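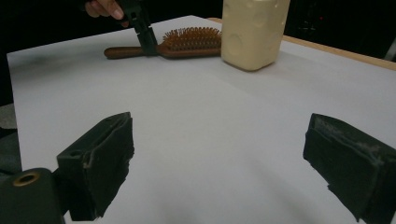 Chapter 6
Ballot Access and the Filing Period

An election begins well before voting does. By the time a voter receives a ballot, the list of names on it has been set by a filing process that may have closed months earlier. This chapter covers that process: who may file, what must be submitted, how submissions are checked, and how a rejected candidate may challenge the decision. Chapter 7 takes up the design and printing of the ballot itself.

The term ballot access refers to the rules a candidate or party must satisfy in order to appear on the ballot. In the United States these rules are mostly a matter of state law, and they differ a good deal from one state to the next. They also differ by office. A candidate for a town board may need only a short form and a handful of signatures, while a candidate for statewide office may need thousands.

6.1 Methods of Qualifying

Most systems rely on a filing fee, a petition, or both. A filing fee is a payment made when the candidate submits papers. It is simple to administer, but a fee alone raises an obvious problem for candidates who cannot pay it, and courts have generally required some other route for them. A petition asks the candidate to collect signatures from registered voters in the district. The number may be fixed by statute or set as a percentage of votes cast in an earlier election.
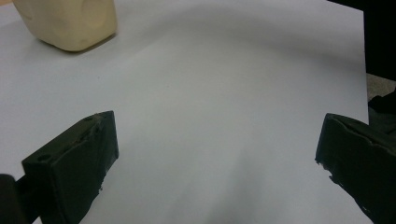
Percentage rules are harder to apply than they look. The base figure changes after every election, and a statute must state clearly which contest supplies it. Where turnout drops sharply, the requirement drops with it – a result that drafters do not always intend. Fixed numbers avoid this difficulty but grow out of date as the population changes.

6.2 The Clestbridge Petition

Consider a city council race in Clestbridge. The charter required 859 valid signatures from voters in the ward. Uzma Abbasi, running without a party label, turned in up to 2,000 lines, the most the charter allowed. Her opponent, Dirceu Queiroz, filed an objection on the last day of the review period, claiming that many signers lived outside the ward and that 14 petition sheets lacked a proper circulator statement.

The city clerk, Ingeborg Hamann, divided the objection into two questions. The first concerned individual lines. Each disputed signer was looked up in the voter file, and a line was struck if the address fell outside the ward. The second concerned whole sheets. A missing circulator statement, if treated as a fatal defect, would remove every signature on the sheet, including those of qualified voters.

Hamann struck the out-of-ward lines but allowed the circulators to correct their statements by sworn affidavit. Enough signatures remained, and Abbasi stayed on the ballot. Queiroz argued on appeal that the charter gave the clerk no power to accept corrections. The reviewing judge disagreed, reading the circulator requirement as a safeguard against fraud, which had not been alleged.

The case turns on the difference between strict compliance and substantial compliance. Under the first standard, any departure from the statute voids the filing. Under the second, a filing stands if it serves the purpose of the rule. Both standards are in use, sometimes within the same state for different parts of the same form.

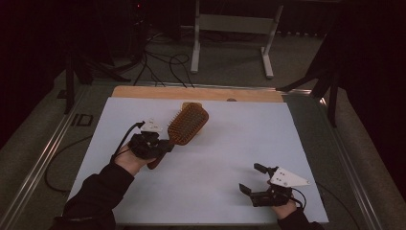 6.3 Deadlines and Late Filings

Filing deadlines are applied more strictly than almost any other rule in this area. A petition due at 5 p.m. and delivered a few minutes later is usually refused, whatever the reason for the delay. Clerks have little discretion here, and courts rarely supply it.

Two questions should be asked of any deadline. The first is whether the papers must be received by the stated hour or only mailed by it. The second is what happens when the date falls on a Saturday or a legal holiday. Many codes move the deadline to the next business day, but some leave the point open, and a few move it earlier.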